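Wadholm Opens Pilot Collection Program for Household Film and Snack Packaging

HILTON, June 11, 2020. The Wadholm Recycling Partnership today opened enrollment for a pilot program that will collect flexible plastic packaging from homes in Hilton and the neighboring Orkent district. The pilot will accept chip bags, candy wrappers, bread bags and similar items that cannot be placed in curbside bins.

A total of 2000 households may enroll. Each will receive a roll of collection bags and a printed guide, with pickup every second week for 12 months. There is no charge to residents.
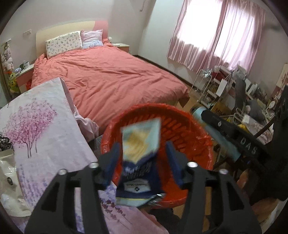 Collected material will be sorted at the Cai Street transfer station and baled for shipment to a processor under a contract signed in January. The partnership will publish tonnage and contamination results at the midpoint of the pilot and again at its close.

"Residents have asked us for years what to do with this kind of packaging," said Guilan Yan, program director. "We want to learn what a regular pickup costs and how much material comes in before we propose a permanent service."

Packaging should be empty and free of food. Foil trays, rigid containers and diapers will not be accepted. Apartment buildings with 13 or more units should apply through their property manager.

Enrollment forms are available at the Wadholm office and at all Hilton branch libraries.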